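Home » Ships and Shipping » Naval and coastguard » Buying and disposal

Why do patrol vessels get sold off when they still seem to have years left in them?

Posted by quayside_370
Viewed 138 times

I live near Putelcombe and have watched the two older patrol vessels come and go from the naval jetty for as long as I can remember. The local paper now says both are to be withdrawn and put up for sale, and that one of them had a refit less than three years ago. The replacement ships are being built at the Kauppinen yard and the first is already running late.

My questions are fairly simple. Why would you pay for a refit and then sell the ship? Who buys a second-hand patrol vessel? And is there any rule about keeping the old ones until the new ones have arrived? I asked at the open day and was told it was "a budget matter", which did not get me much further.

I am not looking for an argument about defence spending. I would just like to know how the decision is normally made.

kutley_ferryman
Member, 20 posts

They do it every time. Ship gets painted, ship gets sold. Same with the old survey boat at Kutley, which had new engines put in and was gone the next spring. It's all about crews. They can't find enough engineers so they tie up the old ones and move the people across. I wouldn't read too much into the refit.

Somebody will buy them. Usually another country, sometimes for fishery protection.

slipway_and_cradle
Member, 370 posts

I spent most of my working life in ship repair, some of it on government vessels, so I can answer part of this.

The word "refit" covers a lot of different jobs. A full refit means the ship is out of the water for months, with the machinery opened up, pipework replaced and a good deal of steel cut out and renewed. A docking period is much shorter. The hull is cleaned and painted, the underwater valves and shaft seals are looked at, and the safety certificates are renewed. Newspapers call both of them a refit. If the work three years ago took only a few weeks, it was almost certainly a docking, and it would have been needed just to keep the ship legally at sea until now.

The next thing to ask is when the next major survey falls due. Costs rise steeply at that point on an older hull. Plate thickness is measured all over, and if too much has wasted away it has to be replaced. You also find that parts for the generators are no longer made, so they have to be machined specially or taken off a sister ship. Selling before that survey saves the owner the bill, and the buyer will knock it off the price. The last vessel of this size that I worked on was 35 years old, and around 20 tonnes of new steel went into her. She was sold two years later, to general annoyance in the yard.
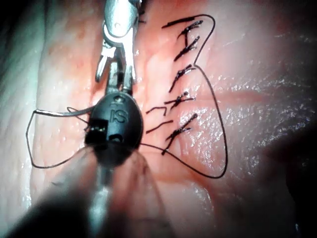 Putelcombe, September 2019

Both patrol vessels are now listed on the disposals page, with viewing by appointment at the naval jetty. The notice says they are offered "as lying", meaning that the buyer takes them in whatever state they are in on the day and pays for the tow if one is needed. Guns, secure radios and some of the radar equipment are removed before handover. The galley, the boats and most of the workshop gear normally go with the ship.

On your second question, buyers fall into a few groups. Other navies and coastguards come first, because a sale between governments can include training and a stock of spares, and that is often worth more to them than the hull. After that come commercial firms wanting a guard ship for cable or wind farm work. Skillum bought one on those terms and still runs her. Private buyers ask about them quite often and then find out what the berth costs. If nobody makes a sensible offer the ship goes for recycling, where the price depends mostly on the weight of steel and the cost of dealing with any asbestos.

On your third question, I know of no rule that the old ship must stay until the new one arrives. There is usually a planned overlap. When the new ship is late the overlap disappears, and the choice is then between paying to extend the old one or accepting a gap. A gap costs less in that year's budget, so it tends to win. An extension also has to be booked with a dockyard well ahead, and by the time everyone agrees that the new ship is late, the dock has often been given to something else.

If you want to follow it up, look for the fleet plan rather than the annual accounts. The plan gives an out-of-service date for each vessel. Compare the current one with the edition from a few years back. If the date has not moved, the ship is going when she was always meant to go. If it has been brought forward, you can reasonably write to your MP and ask why.

quayside_370

Thank you, very helpful. The work was done between May and the end of June that year, so it sounds like a docking. I had not heard of the out-of-service dates and will look for the older plan at the library.

saltmarsh_ed
Member, 138 posts

Only thing I would add is that the crewing point made in the first reply is fair. A new patrol vessel still needs people sent to the builder's yard well before she is delivered, to learn the systems and stand by during trials. Those people have to come from somewhere, and with a small fleet it is generally the oldest ship. So one can be tied up for months before the official date and look as if she has been retired early. Check whether she still has a duty crew aboard. If there are lights on and a gangway watch, she has not been handed over yet.

Reply to this thread
Report a post
Back to Buying and disposal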